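Building a robot arm that can use a spoon

Robot arms are not only found in car factories. People build small ones in garages, spare bedrooms and shared workshops. A shared workshop is a place where lots of people pay a little each month to use the same tools. Ours is called Mevon, and the arm we are building there is called Arkico.

What is a robot arm made of?

A robot arm has joints, a bit like your shoulder, elbow and wrist. Inside each joint is a motor. When a motor turns, that part of the arm moves. Wires carry power to the motors and also carry messages back, so the computer knows how far each joint has turned.

At the end of the arm is the gripper. This is the robot's hand. You have five fingers on each of your hands, but many grippers have only two. The fingers open and close like a pair of tongs.

How does it know where things are?

It needs cameras. One can be fixed in place so that it sees the table. Another can ride on the arm near the gripper, so it sees things from close to the fingers. A computer uses the pictures to work out where to move.

Try shutting one eye and touching the tips of two pencils together. It is harder than it sounds. Having more than one view helps a robot in the same sort of way.

What job should it do first?

We wanted a job with small things in it, but nothing sharp or hot. We chose coffee beans. The job is called Bindirov (it was the silliest name on our list). The robot has to use a spoon to move beans from a glass cup into a mug.
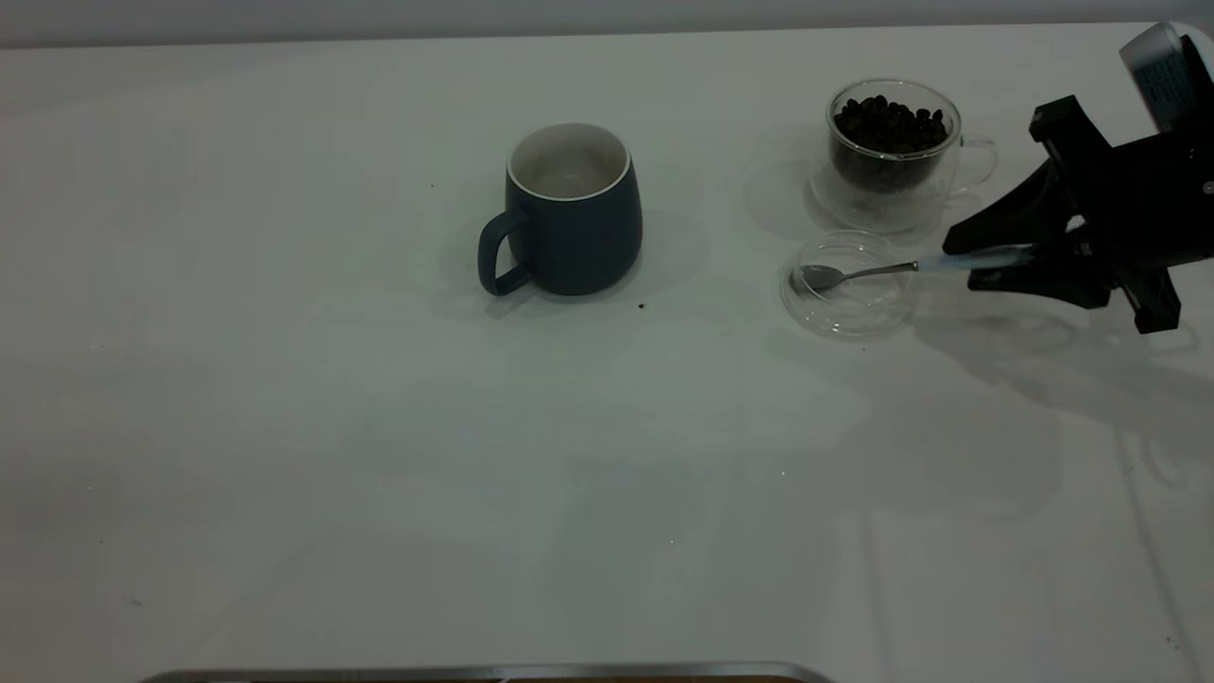
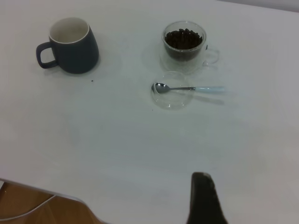
For a person this takes a few seconds. For a robot it has to be split into small steps:

1. Find the spoon.
2. Close the fingers on the handle.
3. Lift the spoon.
4. Push it into the beans.
5. Keep it level and move across to the mug.
6. Tip the spoon.
7. Put the spoon back.

Step 2 is harder than you might think. If the fingers squeeze too softly, the spoon swings round and the beans fall off. If they squeeze too hard, the motor has to work too much and gets warm. We set the computer to stop the motor if it has been straining for 15 seconds.

Step 4 was a nuisance too. Beans are hard and they slide over each other. The spoon has to go in at a slant, and then the wrist has to turn to bring it level.

Why is see-through glass tricky?

Light goes through clear glass, so a camera often sees whatever is behind it. The edges can be very faint. You can test this at home by putting a clear tumbler on white paper and looking at it from across the room. Then do the same with a dark mug. The mug is much easier to spot.

How does it learn?

A person guides the arm through the job while the computer records every movement. Then they do it again, and again. We recorded 90 goes in June. The computer looks for what the good goes have in common – this part is done by a program we call Chuang – and then the arm tries on its own.

On its first evening it had 13 tries and finished 11 of them without dropping the spoon. It did spill beans, so keep a dustpan handy if you build one.

Staying safe

Always build with a grown-up. Keep your fingers and hair away from the joints when the power is on, and know where the off switch is before you start. Ours is a big red button on the end of the bench, and anyone in the workshop is allowed to press it.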